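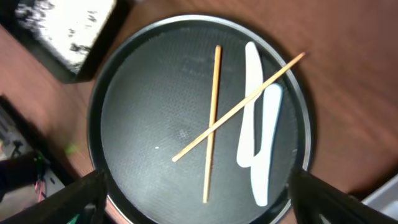 Figure 1. Wrist camera view of the round tray with two wooden sticks and two white plastic knives, between the gripper fingers.

Setting up and maintaining the Plarkel tabletop cell
Second-year project report, Hudo workshop
28/05/2022

1. Purpose

The project covered the set-up and routine care of one two-finger gripper cell used for kitchen handling tasks. The arm itself was already bolted down when we took the cell over. Our work was limited to the gripper, the wrist camera, the cabling and the objects on the table. Programming of the tasks was done by the Plineck group and is reported separately.

2. Gripper fingers

The fingers are black and have a textured face. They wear at the tip first, where thin items are gripped. The checking routine we settled on was:

Close the fingers with no load and look for a gap at the tip.
Wipe both faces with a damp lint-free cloth and let them dry.
Tighten the base screws in turn, a quarter turn at a time.
Home the gripper and run 50 open and close cycles.

We replaced one pair during the project. The old pair had done 2000 cycles by the counter and the left tip had rounded off enough to let a stick roll out. After any change of fingers the closing offset has to be entered again, as the new pair is never quite the same length as the old one.

3. Wrist camera

The bracket has two slotted holes, so the camera can tilt. We set it so that both finger tips stay in view at the bottom of the picture at all times. If only one can be seen, the bracket has slipped. The lens is cleaned before each session and the focus ring is held with a dab of paint - tape was tried first and worked loose.

4. Loose material

Rice is the hardest item on the list to keep under control. Grains spread over the rectangular tray and into the blue bowl, and a single grain behind a finger is enough to stop it closing fully. We added a brush-down of the finger roots after every rice run and a full strip-down after every 13 runs. Compressed air was ruled out, as it drives grains further into the slide.

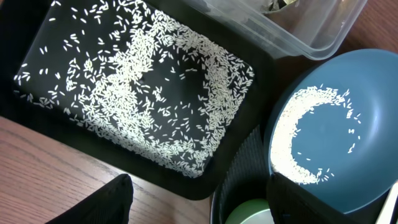
5. Fixed items and alignment

The grey dish rack is the only item whose position matters to the program. Its pegs are close together and a finger that comes down a few millimetres out will land on one. The rack is therefore set against two stops screwed to the table, and its position is checked by driving the gripper slowly to a point over the front wall and comparing the live picture with a stored one.

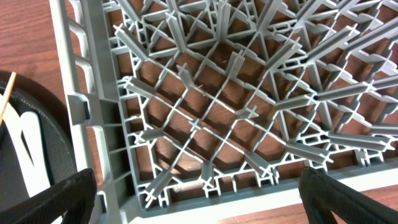

An error of up to 7 mm can be taken out by editing the table offset. Anything larger means that the rack or the arm base has moved, and the stops should be checked before any number is changed. We had this once, in November, and lost a morning to editing offsets when a stop screw had come loose.

6. Remaining work

The cable run at the wrist is still too tight at full rotation. A longer lead has been ordered through Lagos and should be fitted with a second clip below the joint.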